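Plokitz Bench Care Kit for the Verkus suturing arm: a long review after a long winter

Reviewed by Ysaline Delaunay
Filed under: Workshop, robot upkeep
My rating: four out of five

I said in June that I'd write this up once we'd had the kit long enough to wear something out, and we have now worn out two brushes and a lid hinge, so I suppose it's time. Get yourself a cup of tea, because I do go on a bit.

Some background for anyone who's landed on this page from a search. We run one Verkus arm in the training lab at Bassi, and it does suturing work and very little else. It's a good, steady machine, and it has a habit (shared, I'm told, with most of its kind) of going vague at the wrist if you neglect it. The cables stretch a little, dried muck gets into places you can't see, and one morning the jaws close a hair late and everybody starts blaming the software. Mirko Rinaldi spent most of a week on the software last year. It was the cables.

Until then our upkeep had been a drawer. In the drawer were a toothbrush, a bottle of oil with half its label gone, some syringes for flushing and a tension gauge that had come from a completely different machine. Manuela Leone finally put in the order for the Plokitz kit after the business with the cables, and I was the one who unpacked it, which is how it became mine.

What you get

It comes in a grey case with a foam tray. There's a cradle that holds one instrument by the shaft so that the wrist sits free, a dial gauge for the drive cables, a set of three brushes, a flushing adaptor with a length of clear tube, a zeroing block, a bottle of light oil, a hand lens on a bendy stalk, and a folded card with the whole routine printed on it. There's a booklet as well. The booklet is dreadful, and I'll come to that.

We paid 1,832 euros with the case, and a refill pack (brushes, oil, seals for the adaptor) is 79. I gulped at the first figure. The second one seems fair to me, and we've needed it only once.

Setting up with it

The zeroing block is the thing I'd buy on its own if they'd let me. You clamp it at the base of the arm, bring the tip into the slot, close the jaws on the little post and let the arm take its reading from there. Before we had it, we used to set the zero by eye against a mark on the bench, and two people would get two different answers, and then there'd be a discussion. Now Concetta Monti and I get the same answer every time, or near enough that neither of us can be bothered to argue!

The first time you do it, allow a whole morning. The block wants a flat surface and ours wasn't, so we spent a good while with a spirit level and bits of shim before we'd so much as switched the arm on. Once the block has a home it can stay there, and from then on the job fits nicely between arriving and the kettle boiling.

I'd also say, do the zero with the instrument you mean to use. That sounds obvious written down. I did it with the spare on a Tuesday, swapped over, and wondered all afternoon why the jaws were arriving slightly to one side of where I'd asked for them.

After zeroing there's a check on jaw opening, which the card has you do slowly, open and shut, watching through the hand lens for any stutter on the way. Then wrist left, wrist right, wrist up and over, and the same again with a length of thread held in the jaws. Thread is the honest test, I think. An instrument can look beautiful waving about in the air and then let a fine strand slip as soon as there's a pull on it. We keep offcuts in a jar for the purpose.
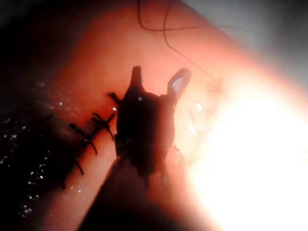 The other thing I check before a suturing run is the light, and I wish Plokitz had put something in the kit for it, even a bit of grey card. A wet surface throws the lamp straight back at you. If the lamp is too strong or too close, one side of your view goes white and you lose the very edge you wanted to work to, and if you turn it down in a temper you can't find a dark thread in the shadows any more. Rosario Santoro has a way of bringing the lamp up from nothing until the thread just shows and then stopping there, and I've pencilled it on to our copy of the card between steps four and five. It has saved us more fuss than the gauge has, and it costs nothing.

The cable gauge

Speaking of which. The gauge is good and I was slow to trust it. It clips over the cable with two small feet and you read the dial straight off, no sums. The card gives a band for each cable and you want the needle in the band. If it's low you take up the slack a quarter turn, work the wrist through its full travel a few times, and read it again. The temptation is to crank it up until the needle sits proudly at the top, and please don't, a tight cable makes the wrist feel wonderfully crisp for a fortnight and then you're buying a cable.

We take a reading every 28 days and write it in a notebook that lives in the lid of the case. The notebook is ours, by the way, the kit doesn't include one, and I do think for the money there could be a log sheet. Our present instrument has 1,113 closures of the jaws on it since its last cable change, all on the arm's own counter, and the readings have drifted down so gently that you can see the next adjustment coming well ahead. That's a lovely feeling if you have spent years being surprised.

One grumble. The feet on the gauge are too wide for the cable nearest the shaft. You can get it on if you come in at an angle and hold your breath. Concetta manages it first go and I never have.

Cleaning and flushing

You'll want to do the cleaning straight after use, and I mean before lunch. Anything left to dry around the jaws and the pulley turns into something like varnish. The kit's routine is a rinse, a soak, a brush, a flush down the shaft with the adaptor, another brush, and then air. Our own unit has its own rules about what happens to an instrument after that, and so will yours, and nothing in the kit replaces them.

Of the three brushes, the smallest is the one that matters. It gets into the grooves on the pulley and down the slit between the jaws, and it's the one that wears out. The middle brush is fine. The large one I've never found a use for, although Manuela does the case with it.

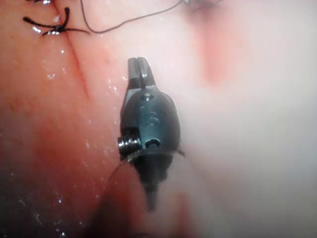
Jaws closed at the tip, with the grooved pulley sticking out on the left and thread running off from close beside it.

Thread and pulleys deserve a paragraph to themselves, because that's where most of our trouble has come from. A loose strand near the side of the wrist wants to find its way into a groove, and if it does, and you carry on turning, you'll have it wound in behind where your tweezers can't follow. So the habit we've got into is to stop the arm, look, and back the wrist off the way it came before touching anything. After a long run of stitches I go round the pulley with the hand lens even if all seemed well. I've found fibres in there no thicker than an eyelash, and they come out easily with the small brush when they're fresh.

The flushing adaptor leaked from new. Not badly, but enough to wet my sleeve every time, and I wrote to Plokitz and they sent a different seal in the post within the week, with a nice note. It's been dry ever since. If yours leaks, ask for the softer one.

The oil, and the Wiltov question

People have asked me whether the Wiltov set would do the same job for less. We borrowed one for a few days before we ordered. The Wiltov cradle is sturdier, I'd say, and the case is far nicer to carry. But it has no zeroing block and the gauge reads in units that you then have to look up in a table, and I know myself well enough to know I'd stop looking them up. If you already have a way of zeroing that you're happy with, it's worth a look.

As for oil, both are much the same stuff. One drop at the wrist joint, one at the pulley, wipe, move it about, wipe again. The Plokitz bottle has a needle tip, so you really can put down a single drop, and that alone makes it better than our old bottle, which delivered either none or a puddle.

The booklet

Oh dear. It's sixty-odd pages in tiny print and the steps are in the order somebody designed the parts in, so you learn to store the cradle before you learn to fit it. Page references go to the wrong pages. The drawing of the wrist is of another model altogether, and it gave Mirko a real fright when he couldn't find a screw that ours has never had. Use the card. The card is excellent. Ask for a second one when you order, and get the first laminated, because the ink runs.

Who it suits

If you look after one arm and you're the sort of person who'll do a small job often, you'll get on with it very well. With several arms I think you'd want two cradles at least, and they don't sell the cradle separately yet (I've asked, twice). If your arm is under a full service contract, have a word with the service people before you touch the cables at all. Ours were quite relaxed about it so long as we kept the readings, and the engineer even copied down Rosario's lamp step for himself.

I've taken off one star, half for the booklet and half for the gauge feet. The lid hinge I'm not counting, as I dropped the case down the back stairs.

Added later: Manuela has pointed out that the refill pack now comes with two of the small brush and none of the large. Somebody has been listening!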